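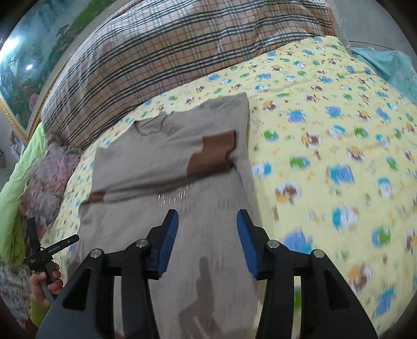 Questions and answers, August, after supper

Each month I take a list of questions from another blog and answer them in my diary. This list comes from Ursina Zwahlen, who had it from Cathal Ní Chonaill, and where he found it I could not discover. There were 25 questions. I have chosen the ones I can answer without a dictionary.

What did you last read?
A novel which plays in Clillano, a town by the sea. I stopped at page 1019 because my eyes were tired, and there are still two chapters.

Which word do you always spell wrong?
"Necessary". Jonas Egger taught me a rule for it, but now I forget the rule also.

Where would you like to wake up tomorrow?
In Flumemby, in the small guest house behind the station. The breakfast there was very good and one could hear the river.
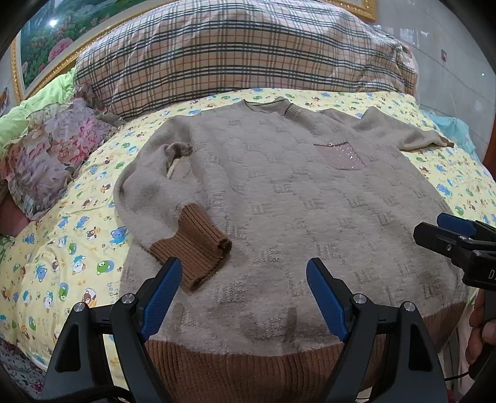
The sweater with the sequin pocket, on the bed.

Do you keep old letters?
Yes, in two boxes. Verena Zaugg wrote to me every week when I was new in this country, and she corrected my replies in green ink. I was a little offended then. Today I am glad of it.

What annoys you on other blogs?
Music that starts alone.

Whom do you pass the questions to?
Nkrumah Quartey, if he has time. He still owes me his answers from the last list.

It is now twenty to eleven and I have left out the question about my first love. Perhaps I answer it next month.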